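October, 7.40am, Asel room

Compounds unit, third go at the recording. Trollevow listening track is still too fast at the start, learners lose "time-saving" and "hard-wearing" before they've got their pens out. Re-cut with a longer gap. File no. 266 is the good one, ignore anything lower.

Word list now at 2894 entries after merging the Koltix export. Of those, 451 are hyphenated. Not checked for duplicates yet. "Well known" turns up with and without the hyphen, need to split by position (before noun / after verb) or the drill marks right answers wrong. Did that to me twice last night.

Tried the noun + -ing set on the evening group. They get "mouth-watering" straight away, then invent "hand-watering" for sweaty palms. Rather nice, wrong. Wrote it on the board anyway.
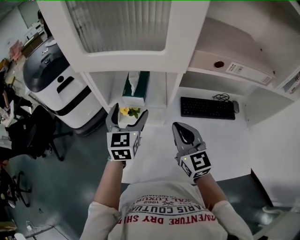
Part participle compounds next, the -ed lot. Wada worksheet has 3 pages on these and most of it is body parts (left-handed, blue-eyed), which gets dull fast. Want more clothes and things lying about. "Long-sleeved" is an easy one, the white shirt does for that, and ADVENTURE DRY SHIRT across the chest gives a good noun pile-up to pull apart: what sort of shirt, is "dry" describing or a purpose? Let them argue. Stress is the other thing, they all hit LONG and swallow the sleeve.

Spelling: "sleeved" not "sleaved", had it wrong on the handout all of last term. Fix before printing.

To do
- gap on track, then re-upload
- hyphen rule on one side of paper, no more
- ask Koltix re. export dropping the apostrophes
- find somthing better than "absent-minded" for the warm-up, same four people always answer

Stopped 9.15, printer out of toner again.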